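Thin lines across dark glossy panels in Cosmont preview renders

Asked Nov 27, 2012

Preview at 300 samples shows fine lines on black surfaces. Pale ones look clean. Same settings as in May.
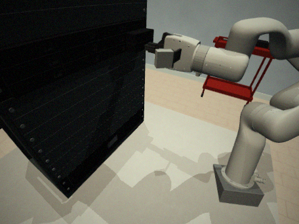

Black cabinet, faint diagonal lines on the face.

Is it the bump map or the sampler?

2 answers

Drindula: Bump map, probably. Set filtering to 3 and re-export. 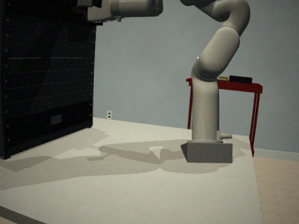 If that changes nothing, turn bump off and render one crop at 3,000 samples. Noise fades with samples, a texture pattern stays.

Nowicki: Update your driver.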